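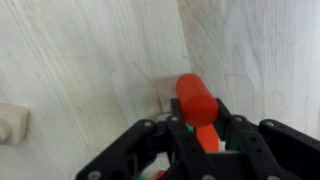
Why does the death notice stop in the middle of a sentence in the printed version, when it is complete on the memorial page?
The print version is made from a shorter text field than the memorial page, and everything after the limit of that field is removed without a warning.

Mikau Notices, support log
Ticket 457
Opened January 22, 2019
Opened by: Kekeli Atinga, Frimpong Funeral Directors, Clisevbridge
Handled by: Yaqin Song
Subject: Notice for Kobina Quansah, last lines missing in print proof
Status: closed, with one point left open (see the end)

First message from the customer

Good morning. We entered a notice yesterday evening for the late Mr Kobina Quansah. The family wrote it themselves and we only corrected two commas. On the memorial page it is all there. In the print proof for the Saltholm paper it ends with "He leaves his wife Abena, his daughter Dela, his" and then there is nothing. The sons are missing, the grandchildren are missing, and the time and place of the service are missing too. The paper wants the approved proof by four this afternoon. Please telephone me if it is quicker. Kekeli Atinga

My first answer

Dear Kekeli Atinga, thank you for the clear message. I have opened the notice and I see the same as you. Please do not approve the proof for now. Please also do not paste the text again before I have looked at it, so that I can compare the two versions as they are. I will write again before noon.

What I checked

1. I opened the notice in the editor. The text is complete. The editor shows a length of 1064 characters, with spaces.

2. I opened the memorial page in two different browsers. The text is complete in both, and the paragraph about his years as a ferry engineer is in its correct place.

3. I downloaded the print proof and copied the text out of it. The length is 917 characters. The last word is "his", as the customer wrote.

4. I looked for a special character at that place. We had a case in August where a long dash, copied from a word processor, ended the text too early. In this notice there is a normal comma and a normal space, so it is not the same fault.

5. I made a test notice with a text of only the letter a, longer than the real one. The proof was cut at exactly the same length. After this I was sure that the content of the notice is not the reason.

6. I looked at the settings of the Saltholm paper in our system. The field "maximum length, print" was filled in with 917. For all the other papers on the Frimpong account this field is empty, and an empty field means no limit.

I did not know who filled in the field, or if the paper really has such a limit. I sent an internal message to Babak Fallahi, who looks after the page templates, and in the meantime I telephoned Kekeli Atinga. I said that the cause is a length setting, that nothing of the family's text is lost, and that I need one more answer before I can promise the full text in print. She asked if the family should start to shorten it. I asked her to wait a little. It is not easy to ask people to take out names on such a day, and I did not want to ask this without need.

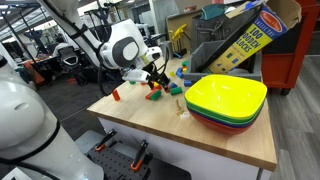 Babak Fallahi answered that the limit was left over from the old narrow column, which the Saltholm paper gave up when it changed its notice page. The new column is wider and there is no fixed length any more, the paper only charges by the line. In his opinion the field should have been emptied at that time, and he asked me to empty it now and to send him a new proof, so that he could look at the line breaks.

Steps taken after this

1. I emptied the field "maximum length, print" for the Saltholm paper and saved it.

2. I made a new proof. It was still cut at the same word. This worried me for some minutes. Then I saw that the proof carried the old version number, so it was a stored copy.

3. I opened the notice, changed nothing, and pressed "Save as new version". After this I made the proof again, and now the text was complete. The last line is "No flowers, by request of the family."

4. I compared the proof with the editor text, line by line. All names are there. The paragraph breaks are the same. The service is given as the chapel at Clisevbridge, eleven o'clock, as in the editor.

5. I sent the proof to Babak Fallahi. He found one bad line break, where the name "Acheampong" was divided in two parts. He put a non-breaking rule on surnames for this notice.

6. I sent the corrected proof to Kekeli Atinga with the new price, as the notice is now longer in print than in the first calculation.

Second message from the customer

Thank you, the proof looks right. I have forwarded it to the daughter, Dela Acheampong, for her approval. About the price: the family was told the lower amount yesterday. Can it stay so? It was your system that made the calculation.

My second answer

Dear Kekeli Atinga, I have asked for this. The lower price was calculated from the cut text, and the family had no possibility to know it. We will pay the difference to the paper and your invoice stays as it was first shown. You do not have to explain anything about it to the family.

Third message from the customer

Dela Acheampong has approved, with one change. In the sentence "He was a patient father and a very impatient passenger" she wants to keep the word "very", which had been removed by my colleague. She says her brothers will look for it. I have put it back. Is it still in time?

My third answer

It is in time. I can see your change, and it is saved as a new version. I made the proof again myself and the word is there. Please press "Approve and send" on your side, as I am not allowed to approve in the name of a customer.

The proof was approved at twenty past three. The paper confirmed that it was received.

Check of other notices

A limit like this one can have done the same to other families, so I made a search for all notices sent to the Saltholm paper since the change of the column. Most of them were short and were not touched. I found 2 that were cut. In the first, only the web address of the memorial page was missing. In the second, the last sentence was missing, where the family thanked the nurses of the ward. Both were already printed.

I gave both cases to our customer manager, with the full text and the printed text next to each other. She will offer a free second printing, and she will contact the funeral directors first and let them decide how to speak with the family. I asked that it should not be done with an automatic message.

Notes for colleagues

If a customer reports that the end of a notice is missing, please look first at the settings of the paper, before you look for strange characters in the text. Compare the length in the editor with the length in the proof. If several notices for the same paper stop at the same length, it is a setting.

After you change a setting of a paper, the proofs which already exist are not made again. The notice must be saved as a new version. The button "Refresh proof" only loads the stored copy one more time, and I think its name is not good. I have written this to the developers.

Please never shorten the text of a family yourself, also not when the deadline is near. If there is a true limit, the funeral director must speak with them. In this case the part that was cut had the names of all the sons and grandchildren in it, and the family would have seen it for the first time in the newspaper.

Questions that came in from the Frimpong office after the ticket was solved are added under this line, so that they can be found with it.

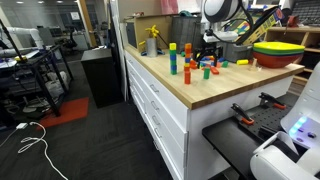
Can the family still change the memorial page after the notice has been printed?
The memorial page can be edited at any time by the funeral director, and the printed notice is not affected by it.

Will the people who have already written in the condolence book lose their messages if a new version is saved?
Messages belong to the page and not to the version of the text, so they all stay. I checked this on the page of Mr Quansah, where the messages from before the repair are all still to be read.

Can we see the length of the text before we make the proof?
The length is shown under the editor window, in small grey figures on the right side. It does not become red when the limit of a paper is passed. That is the point which is still open.

Open point

I have asked for a warning in the editor when a text is longer than the limit of the chosen paper, and also for a stop, so that a cut proof cannot be approved by mistake. The developers accepted the warning. For the stop they want to speak with the papers first, as some of them shorten the text by hand and are used to it. I will add the answer to this ticket when I have it.

Last message from the customer

The notice is in the paper this morning and it is complete. Dela Acheampong telephoned to say thank you, and she has asked for five more copies for relatives abroad. I ordered them directly from the paper. From my side you can close the ticket. Kekeli Atinga

Closed by Yaqin Song. The request for the warning is linked and stays open under the same customer.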